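Switching solicitor-type firms halfway through a probate, anyone done it?

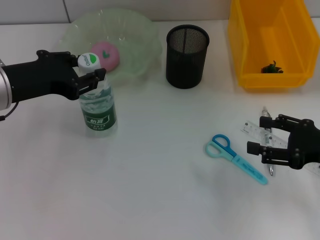 marrowbone_pie wrote:
Yes, and I'd do it again tomorrow. My aunt's estate sat with Wilgate for months and every call was "we're waiting on the bank." I moved it to a two-person office over a bakery and they had the bank letter in 15 days. Ask for your file in writing and keep a copy of the email.

tallgrass70 wrote:
OP here, thanks, that's kind of what I was hoping to hear. So my situation: I'm the executor for my dad, simple will, one house, two accounts and an old truck. I signed with Ferow Law in April after they were so nice at the first meeting (coffee, the partner walked me to my car, the whole thing!). Since then I've talked to four different people and none of them seem to have read the notes. Last week one asked me how my mother was holding up. My mother died years ago and it's on page one of the form I filled out.

I've paid a deposit of $700 and I have no idea what's left of it. Do I lose that if I walk?

quillback wrote:
Depends what your engagement letter says. Mine said unused deposit gets returned after the final bill. Go find yours and read the part on ending the agreement, it's usually near the back in the dullest paragraph.

I'll be the grump here though. Changing firms isn't free. The new people have to read everything the old people read, and you pay for that reading. I switched once over a property line thing, went to Jaunzems, and the second firm billed me for getting up to speed. I came out behind. If the work is getting done and it's only the manners that bug you, I'd stay put.

marrowbone_pie wrote:
Forgetting that someone's mother has died isn't manners, come on. If they didn't read page one, what else didn't they read?

quillback wrote:
Fair, that one's bad. I still think a phone call to the partner comes first. They often don't know what the front office is telling people.

dusty_ledger wrote:
I worked reception at a law office for a while (not one of the ones named here) and quillback is right about the partner. Half the complaints never got past my desk because people griped to me and then hung up. Put it in an email, address it to the partner, and ask for three things: an itemized bill to date, who your one contact is going forward, and what's still left to file. Give them a deadline. If you get a mushy answer, go.

Also please don't pick the next place off the website. They all say personal service. Skisov says it on the pens.

tallgrass70 wrote:
Ha, I have one of those pens.

OK so I found the letter. It says I can end it any time in writing and they'll send back whatever isn't used "less file closing charges." Doesn't say how much the charges are. Is that normal??

quillback wrote:
Normal, annoying. Ask for the number before you decide. I got charged $70 for mine and a friend paid nothing.

marrowbone_pie wrote:
I paid $20, and that was for postage and copies. Definitely ask.

And one more thing, if the court already has Ferow down as your attorney, the new firm needs to file something to swap the names. Mine handled it but I had to sign a form, so don't leave town that week.

tallgrass70 wrote:
Email sent to the partner, dated 24/06/2025 (my work computer insists on putting it that way around). I asked for the bill and the closing charge and a name. Still leaning toward leaving but I'll wait and see what comes back. My brother wants me to stay because he liked the guy's handshake, so there's that to deal with too.

dusty_ledger wrote:
Good. Save the reply as a PDF, whatever it says.

14 comments | 6 shares

Get our weekly thread roundup by email. Unsubscribe any time.

We use cookies to keep you logged in. Accept | Manage settings

Contact the moderators | © 2025 | Back to top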